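# 발표 메모: 집에서 하는 밴드 운동을 오래 계속하는 방법

2024년 3월 19일 화요일, 발표자 Kinga Vörös

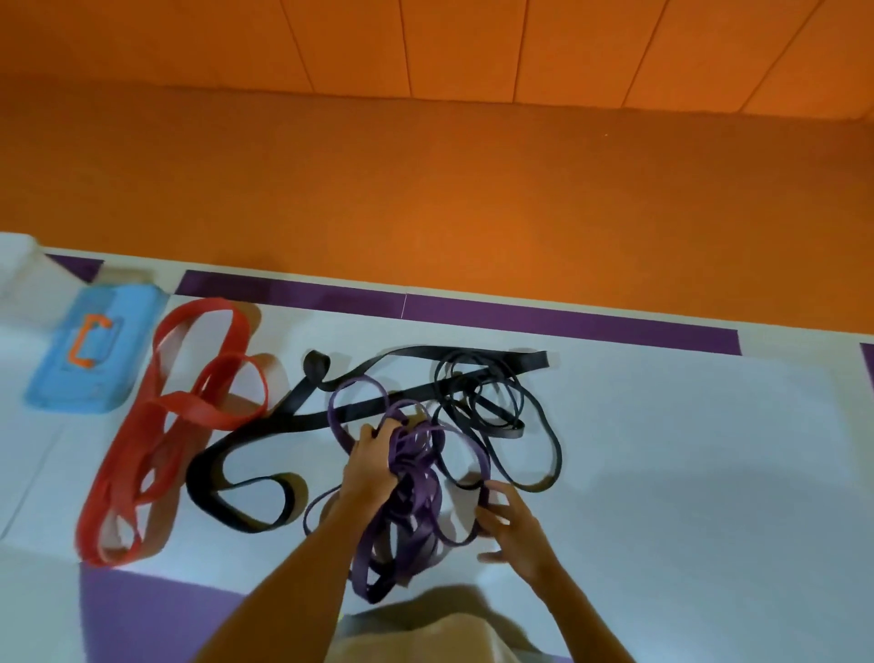
*슬라이드 1. 보라색 저항 밴드를 고르는 손*

**시작 (천천히 말하기)**

- 안녕하세요. 저는 Kinga Vörös입니다. 한국어로 발표하는 것은 두 번째입니다. 제 말이 빠르면 손을 들어 주세요.
- 오늘의 주제는 운동 기술이 아닙니다. 운동을 그만두는 시점에 대하여 말씀드리겠습니다.
- 질문은 마지막에 받습니다. 발표 시간은 30분입니다.

**슬라이드 2. 왜 그만두는가**

- 저는 Lovano라는 작은 운동 교실에서 성인 초보자를 가르칩니다. 지난 7월에 회원 94명에게 설문지를 드렸습니다.
- 질문은 하나였습니다. "집에서 운동을 쉬게 된 첫날에 무슨 일이 있었습니까?"
- 제가 예상한 대답은 "피곤했다"였습니다. 그런데 준비 과정에 대한 대답이 제일 많았습니다. 밴드를 찾지 못했다, 가구를 옮기기 귀찮았다, 어떤 강도를 써야 하는지 잊어버렸다.
- (여기서 잠깐 멈추고 청중에게 물어보기: 집에 밴드가 있는 분? 지금 어디에 있는지 아시는 분?)

**슬라이드 3. 강도 선택**

- 밴드의 색과 강도의 관계는 제조사마다 다릅니다. 색만 보고 새 제품을 사면 예전 것보다 강할 수 있습니다. 꼭 포장의 표시를 읽으십시오.
- 초보자는 마지막 두 번의 반복이 조금 힘든 강도가 적당합니다. 어깨가 귀 쪽으로 올라가면 너무 강한 것입니다.
- 하체용과 상체용은 따로 정하는 것이 좋습니다. 저도 처음에는 하나로 다 하려고 했고, 팔꿈치가 한동안 아팠습니다.

**슬라이드 4. 보관**

- 긴 밴드는 반으로 접어 고리에 겁니다. 짧은 밴드는 강도별로 작은 주머니에 넣습니다.
- 직사광선과 난방기 옆은 피해 주세요. 고무가 빨리 약해집니다.
- 사용하기 전에 손으로 천천히 늘려 보고, 작은 금이나 하얗게 변한 부분이 있는지 확인합니다. 금이 있으면 버립니다. 아깝다고 묶어서 쓰시면 안 됩니다.
- 라텍스 알레르기가 있는 분은 직물 밴드를 쓰십시오. (이 문장은 빼먹지 말 것. 지난번에 잊어버렸음.)

**슬라이드 5. 짧은 순서 하나**

- 앉아서 당기기, 옆으로 걷기, 엉덩이 들기, 가슴 앞에서 벌리기. 동작마다 30초씩 하고, 충분히 쉽니다.
- 순서를 종이에 써서 밴드 옆에 붙여 두십시오. 휴대전화에 저장하면 다른 알림을 보게 됩니다.
- 시범은 옆으로 걷기만 보여 드립니다. 무릎이 안쪽으로 모이지 않게 하는 것을 강조하기.
- 무릎이나 허리 수술을 받으신 분은 먼저 의사와 상의해야 합니다.

**슬라이드 6. 기록**

- 달력에 동그라미만 그립니다. 횟수와 무게는 쓰지 않아도 됩니다.
- 일주일을 쉬었을 때는 한 단계 약한 밴드로 돌아옵니다. 빠진 날을 보충하려고 두 배로 하지 마십시오.
- 제 회원 중에 Esposito 씨는 동그라미 대신 그날의 밴드 색으로 칠합니다. 강도가 바뀐 날이 바로 보여서 저도 따라 하고 있습니다.

**질문 시간 준비**

- "매일 해도 됩니까?" 같은 근육은 하루 쉬고 하는 것을 권합니다.
- "아령이 더 좋습니까?" 목적에 따라 다릅니다. 여행이 많은 분에게는 밴드가 편합니다.
- "씻어도 됩니까?" 미지근한 물로 닦고 그늘에서 말립니다. 세제는 제품 설명서를 먼저 확인.
- 유인물은 출구 옆 책상에 있습니다. 마이크를 끄고 내려가기.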